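Foro > Música > Artistas nuevas y conciertos > Orent: el disco, el directo y lo que se le pide

Páginas: 1 2

marlo_vinilo
Abro hilo porque en el general de novedades se pierde todo. Llevo un par de semanas con el disco de Orent y quería saber si alguien más lo está escuchando entero o solo el single. Para quien no la ubique: canta y toca el teclado, empezó sola y ahora va con batería y un segundo teclado que lleva también los graves. El disco se llama Trunen y lo ha sacado Fluneck, que hasta ahora publicaba casi todo en casete.
A mí la voz me parece lo mejor. Los arreglos me convencen a ratos. La cara A va muy bien hasta el tercer tema y luego hay un instrumental de relleno que yo habría quitado.

pau_teclas
Lo tengo. No estoy de acuerdo con lo del instrumental, es lo que hace que la cuarta entre como entra. Si la pones suelta suena sosa. Seguida, no.
Lo que sí le falla es la batería grabada. Suena a cartón, sobre todo el bombo.

Nerea_1889
Yo la vi en directo antes de tener el disco y me pasó al revés que a la mayoría: el disco me pareció flojo en comparación. En la sala la voz está delante de todo y se entiende cada palabra. En la grabación le han metido tanta reverb que en la segunda canción no distingo ni el estribillo.
(El 1889 del nick es por la calle y el número, que ya me lo han preguntado en otros hilos. Calle de las 18, portal 89. No soy tan mayor.)

marlo_vinilo
¿En qué sala la viste?

Nerea_1889
En la Rezende, en noviembre. Entrábamos unas 400 personas y estaba casi lleno, cosa que no me esperaba. Tocó el disco entero salvo el último tema y cerró con una versión que no reconocí.

gato_en_fa
La versión la lleva haciendo desde las primeras fechas y tampoco sé de quién es. La letra está en portugués. Alguien en otro foro decía que es de Jailson Barbosa, pero no he encontrado el original.

pau_teclas
Es de Jailson Barbosa, sí. Está en un recopilatorio que ya no se encuentra. La original es bastante más rápida y con guitarra. Ella la toca a la mitad de tempo y se salta la segunda estrofa.

gato_en_fa
Gracias. Entonces me gusta más la suya, con perdón.

tresporcuatro
Vengo a poner la nota discordante. La vi en la misma sala y me aburrí. La voz es buena, nadie lo discute, pero todas las canciones tienen la misma estructura: teclado solo, entra la voz, entra la batería a los dos minutos, subida y corte. Cuando lo ha hecho cinco veces ya sabes cuándo mirar el reloj. Y entre tema y tema no dice nada, afina, bebe agua y sigue.

Nerea_1889
Lo de que no hable me da igual, prefiero eso a los monólogos. Lo de la estructura te lo compro a medias. El cuarto y el sexto no van así.

tresporcuatro
El sexto empieza con batería y sin teclado. Es lo mismo cambiado de orden.

marlo_vinilo
Con ese criterio no se salva ningún disco de los que has recomendado tú en este foro.

tresporcuatro
Puede ser. Pero yo no digo que sean la revelación del año, que es lo que pone en la hoja que acompaña al vinilo. Una voz celestial, sintetizadores de otro planeta. Ahí se lo buscan ellos.

pau_teclas
Las hojas promocionales no las escribe la artista. Las escribe el sello, y todos los sellos las escriben igual.

olmo
Entro solo para dejar un dato de la edición. La primera tirada del vinilo trae el lado B con el volumen claramente más bajo. Lo he comparado con la descarga y no es el plato. Escribí a Fluneck y contestaron que están al tanto y que la segunda tirada saldrá corregida, pero no dijeron nada de cambiar las copias vendidas. Si alguien ha conseguido que se la cambien, que lo diga.

marlo_vinilo
La mía también. Pensaba que era mi aguja -- la cambié el mes pasado y sigo pagándola. Les escribo esta noche.

gato_en_fa
Yo la tengo en casete y está bien de nivel. Un poco de soplido al principio, lo normal.

lamparina
Buenas, hace tiempo que no escribo. He leído el hilo de un tirón y quería comentar varias cosas.
Sobre la reverb: creo que es una decisión y que tiene sentido con las letras. Son canciones de alguien que habla desde otra habitación. La segunda, la que dice Nerea que no se entiende, en la hoja de letras tiene cuatro versos que se repiten con una palabra cambiada cada vez. Si se oyera todo limpio desde el principio, perdería la gracia de ir cazando el cambio.
Sobre el directo: la vi teloneando, con 2 teclados y sin batería, y salí mejor que de muchos conciertos completos. Tocó media hora escasa. Creo que el trío le quita sitio.
Sobre lo del sello: me parece mal que no cambien las copias, pero la mía llegó en tres días y bien embalada. Cada uno cuenta lo suyo.
La próxima fecha que tengo apuntada es otra vez en la Rezende, a las nueve y media. Yo iré. Si alguno se anima, suelo ponerme a la izquierda, junto a la mesa de sonido, que es donde mejor se oye.
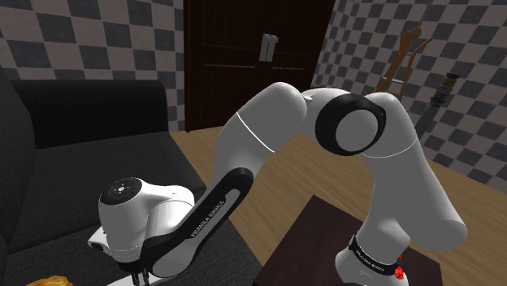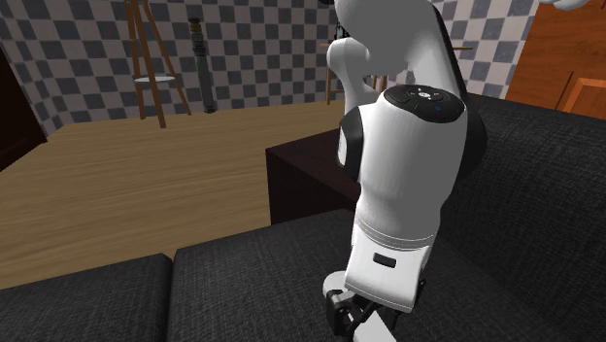

Hartmut Strobel opina que lo del trío es justo lo contrario: que a dúo las canciones lentas se caían y que solo desde que hay batería aguanta un concierto entero. Lo dejó escrito en el hilo de directos y lo copio aquí porque viene al caso: «Con dos teclados sonaba bonito durante veinte minutos. A partir de ahí se echaba de menos algo que empujara». Yo pienso parecido.
-- gato_en_fa

lamparina
Lo leí en su momento. Él la vio en un festival al aire libre, a media tarde y con viento. Dos teclados en un prado no los defiende casi nadie. En sala pequeña es otra cosa.

pau_teclas
También depende del batería. El que lleva ahora toca demasiado fuerte para lo que es la canción. Con escobillas en los tres primeros temas se arreglaba media discusión.

Nerea_1889
En noviembre tocó con escobillas al principio. Cambió a baquetas después.

pau_teclas
Entonces retiro lo dicho para esa fecha. En la que yo vi iba con baquetas desde la primera.

tresporcuatro
Pregunta práctica para los que vais. ¿A cuánto está la entrada? En la web de la sala sigue saliendo «próximamente».

olmo
No está puesta todavía. Lo que sí hay a la venta es la caja con el vinilo, el casete y el libro de letras, que sale por 80 y a mí me parece carísima para un primer disco.

marlo_vinilo
80 es una barbaridad. El vinilo suelto más el casete cuestan bastante menos, y las letras las tienes en la hoja interior. El libro lleva además unas partituras, pero por lo que vi en el puesto son solo las líneas de voz, sin acordes.

pau_teclas
Confirmo, sin acordes. Los de la cuarta los saqué de oído y creo que están bien: todo el rato entre re menor y si bemol, y en el puente pasa a sol menor con el la en el bajo. Si alguien tiene otra cosa para el puente, que lo diga, que ahí dudo.

gato_en_fa
Yo en el puente oigo un sol menor normal. El la lo hace la voz, una octava por encima.

pau_teclas
Lo vuelvo a escuchar con auriculares y te digo.

Nerea_1889
Volviendo a lo del disco. Después de leer a lamparina lo he puesto con la hoja de letras delante. La segunda mejora. Sigo pensando que la mezcla es turbia, pero lo de la palabra cambiada no lo había pillado. En la última vuelta cambia «puerta» por «puerto» y eso en la sala tampoco lo oí.

lamparina
Esa es. Y la siguiente canción empieza con un barco, así que no creo que sea casualidad.

tresporcuatro
Eso ya es echarle imaginación. Es una rima que le venía bien.

lamparina
Igual sí. Pero la rima no la necesitaba, el verso va suelto.

marlo_vinilo
Actualizo lo del vinilo. Me han contestado de Fluneck esta mañana: piden foto de la galleta del lado B y el número grabado junto a ella, y con eso te apuntan en una lista para la segunda tirada. No dan fecha. Tampoco aclaran si hay que devolver la copia mala. He preguntado.

olmo
A mí no me ofrecieron lista ninguna. Les vuelvo a escribir citando tu respuesta, si no te importa.

marlo_vinilo
Sin problema. Pon el mismo asunto del correo, «Trunen lado B», que así lo juntan.

pau_teclas
Escuchado con auriculares. gato_en_fa tenía razón, sol menor y el la es de la voz. Corrijo los acordes y los subo al hilo de partituras.

tresporcuatro
Ya hay precio en la web de la sala. Igual voy, aunque sea para contar cuántas veces entra la batería a los dos minutos.

Nerea_1889
Yo voy seguro. Me pongo donde dice lamparina.

Página siguiente: 2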